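Jersey care FAQ - Skivgate Rec League

Quick answers before you email me. Will add more when I get time.

Can I machine wash it?
Yes. Cold, inside out, no bleach. Over 50 cycles on my oldest one and the letters are still on.

Dryer?
No. Hang it. Heat cracks the lettering, seen it way too often.

Ironing?
Low, from the inside, never on the print. Put a towel inbetween.

How do I fold it?
Flat, face down, sleeve holes in, bottom up to the collar. Takes 10 seconds. Big letters dont like hard creases so keep the fold below them.

What if I just toss it on the ottoman?
One evening is fine. Left in a bunch all week - creases right through the lettering.
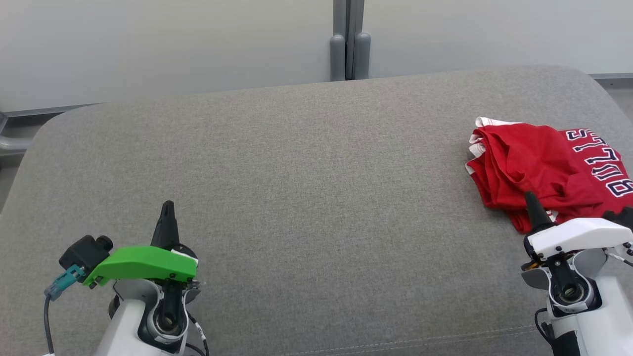 Lost or torn jersey?
Replacements come from Kvaran, order thru Bent Hedegaard. Say your size and number. Next order goes in December.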